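3.2 Bench units and work surfaces

The second group of objects in the Werkero inventory covers small bench units, that is, self-contained items kept on a work surface and used without being lifted. The Nerden and Ukness sites contributed 314 records to this group. Units were entered only where the base rested directly on the table; items on trays or brackets were placed in the shelf group and are treated in Section 3.4.

Each unit was recorded by the colour of its base, the type of surface below it and any parts on the top or front. Raised parts such as posts were noted separately from lights and panels, as the two affect clearance in different ways. A post limits how close a neighbouring item may stand – a light only needs to remain in view. In 41 records the top carried both a raised part and a light, and these were kept as a subgroup.

Clearance above the top was set at 200 mm for all units in the subgroup. Following Zelenák, we took the measurement from the top surface and not from the highest part, which keeps the values comparable with those for plain units. Front panels were logged as present or absent, and their content was not transcribed. A typical layout of the subgroup is given in Figure 4.
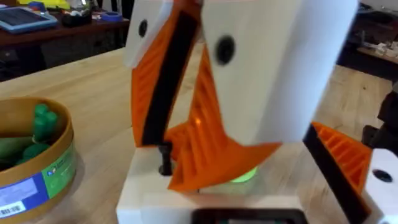 Figure 4. White bench unit on a light wooden tabletop, with short black post and green light on the top and dark panel at the front.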